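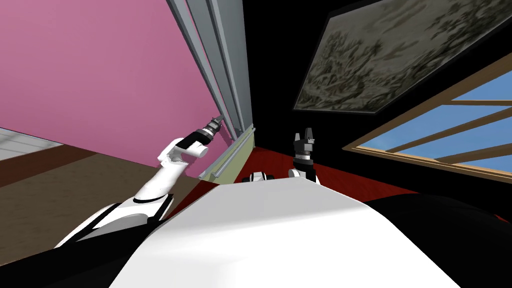 How do I get rid of clothes moths for good when they're in the jumpers and the carpet as well?

Found holes in two jumpers last week and then noticed a bald strip in the bedroom carpet along the skirting board, under the bed where I never look. It's a wool carpet. I've seen the odd little gold moth on the wall since June and just shooed it out of the window like an idiot. I've got a cat, so I'm not keen on spraying anything nasty. Had a quote of £283 from a pest firm in Fatcombe and I'd like to know what I can do myself first.

wobblyteacup
Sep 10, 2022

Go after the grubs, and do everything woolly in one go over a single weekend or so. The moths you see flying don't eat anything, it's the larvae doing the munching. Freeze or hot wash every wool, silk, cashmere or feather thing you own, hoover the carpet edges every few days with the crevice tool, and keep that up for months. People give up after a fortnight and then they're back where they started. I certainly was, the first time.

Right, longer version, I've been through this twice now and I have opinions.

Start with the clothes. Empty the wardrobe completely, and I mean the shelf at the top with the hats on it too. Anything cotton or polyester that's clean is usually fine, but they will have a go at cotton if it's got food or sweat on it, so wash whatever you're not sure of. Give all the woollies a good shake outside, well away from the back door. Then bag them. I use ordinary freezer bags for jumpers, squash the air out, tape the top, and leave them in the freezer for a full two weeks. Mine's a tiny Genero under-counter thing so I had to do it in batches, and the ones waiting their turn sat in sealed bin liners on the landing for what felt like half the year. Let them come back up to room temperature in the bag before you open it or you get condensation all over them.

You'll read that you have to freeze, thaw and freeze again. I did some of mine that way and some just the once, and I couldn't tell you there was any difference. If your freezer's an old one that doesn't get properly cold I'd do the second round for peace of mind.

Coats are the pain. I had a long wool one that wouldn't go in the freezer however I folded it, and I ended up taking it to the dry cleaner's along with a suit and a blanket - £77 for the lot, ouch, but they came back clean and I've had no trouble from them. Ask them to leave it in a sealed bag. Then cut the bag off when you get home and put it in a proper zipped cloth one.

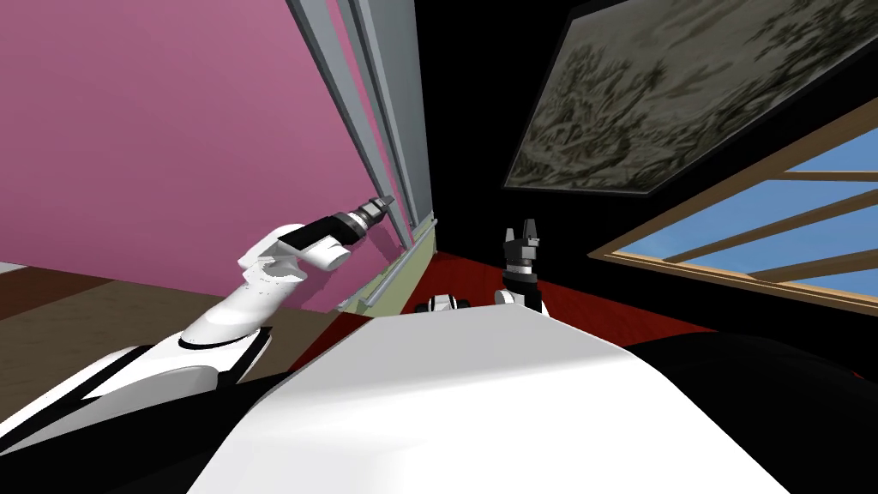 The wardrobe itself needs doing while it's empty. Hoover every corner, the joins between the boards, the holes where the shelf pegs go, underneath and behind. Pull it away from the wall if you can manage it. I found the worst of mine down the back, in a drift of fluff that had been quietly building up since we moved in. Wipe down with warm soapy water and let it dry with the doors open for a day. Some people go over the joins with a hairdryer first and I quite like that as an idea, it does make the little beggars wriggle out, but don't stand there cooking the varnish.

Now the carpet. Yours sounds like mine, eaten along the edge and under the bed where no light gets and no feet go. They love that. They hate being disturbed, so your job for the next few months is to be really, really annoying. Move the bed, hoover the whole patch slowly, then get the crevice tool right into the gap under the skirting. If you can lift the edge of the carpet with pliers, do, and hoover the gripper and the underlay. Watch your fingers on the gripper rods, the nails are vicious. Look for what seems like grains of rice made of lint, those are the cases, and for sandy stuff the same colour as your carpet, that's droppings (sorry).

Empty the hoover outside every single time. If it takes bags, the bag goes in the outside bin that day.

A steam cleaner does help along the edges and I'd say it's the best thing you can do with a cat in the house. Go slowly enough for the heat to get down to the backing, and test a hidden corner first, wool can shrink or the colour can go a bit funny. Leave the window open afterwards. I hired one from Dendale, the tool hire place on the ring road, and did both bedrooms and the stairs in a day. My knees have never forgiven me.

About sprays. A lot of moth sprays have permethrin in them and that's properly dangerous for cats, so please don't just grab one off the shelf and hope. If you do want to use something, read the back of the tin and ring your vet. I didn't use any.

Other places to look that I missed the first time round: the felt under ornaments, an old wool blanket in the boot of the car, the inside of the piano (yes, there's felt in there, ask me how I know), a draught excluder, and a box of wool I'd been promising to knit up. Also slippers. Also check the loft for old bird nests, they'll happily live in those and come down to you.

Put your clean stuff away in zip bags or lidded boxes and have a rummage through every few weeks. Cedar balls and lavender smell lovely and that's as far as I'd go.

gingernutter

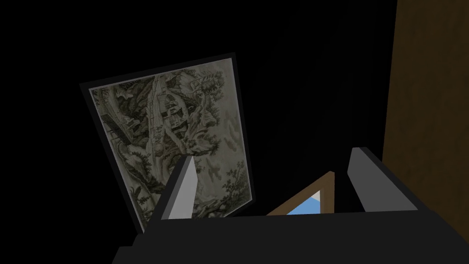 Agree with most of that but I'd add traps. I get the Lawal sticky ones, one in each bedroom and one on the landing. They've got a scent on that draws the males in. They won't clear an infestation, you've still got females laying away in the carpet, but they do tell you where the trouble is and whether it's getting better. Write the date on each one when you put it out. When the bedroom one filled up and the landing one stayed clean, I knew where to spend my Saturday. Don't put them right by an open window or you'll be inviting the neighbours' moths in as well.

The scent goes off after a couple of months, so change them even if they look fine.

Only thing I'd argue with is the hoovering every few days. I did it weekly and it was all right, but then I only had them in one rug. The rug I rolled up in black plastic and a mate with a chest freezer took it for a fortnight. Lovely result. If it hadn't fitted I'd have binned it, it wasn't anything special.

Oh and washing. Sixty degrees will do them in but it'll do your jumper in too, so only for things that can take it. Freezer for the rest.

plumduff_on_toast

Bit of a gloomy one from me but sometimes the carpet has had it. We kept fiddling about with ours for nearly two years. Steamed it, hoovered it, moved the furniture round like musical chairs, and every spring there they were again. When we finally pulled it up the underlay was the old felt sort and it was absolutely heaving. No amount of hoovering on top was ever going to reach that lot.

So before you spend any money I'd pull back one corner and see what's underneath. If it's rubber or foam underlay, you're in with a good chance doing it yourself. If it's that brown hairy felt, I'd think hard. 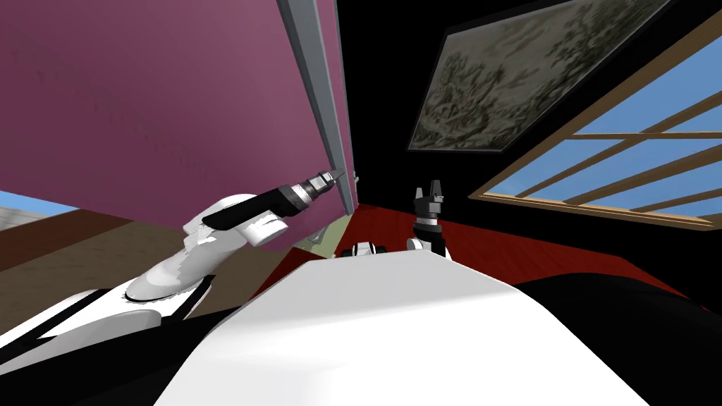
We paid £685 for a new synthetic carpet with foam underlay, fitted, and that was the back bedroom and the landing. I was cross at the time, I'd loved the old one. Haven't had a moth upstairs since though. We hoovered the bare boards before the fitters came, gaps and all, and filled the worst of the cracks. Left it bare for a week with the windows open and slept downstairs on the sofa bed, which was its own kind of misery.

If you do go with the pest people, ask what they're using and how long the cat needs to be out of the room, and whether the price covers a second visit. Ours didn't, and we only found out when we rang up to book it. I'd also ask if they treat under the carpet or just on top of it. And clear the wardrobes before they come, they won't do it for you.

You can patch that bald strip, by the way. There's nearly always a bit of spare carpet inside a cupboard, under the shelf where it doesn't show. Freeze the piece first, cut it to fit, and stick it with double-sided carpet tape. Mine's behind the door and it's a shade darker than the rest, on account of never having seen the sun.

bramblejelly

Thank you all so much. Pulled up a corner last night and it's foam, phew! Freezer is now full of cardigans and we're having to eat our way through the fish fingers to make room. Traps are ordered, and I'm off to look inside the draught excluder, which I'd never have thought of and am now slightly scared to unzip.

wobblyteacup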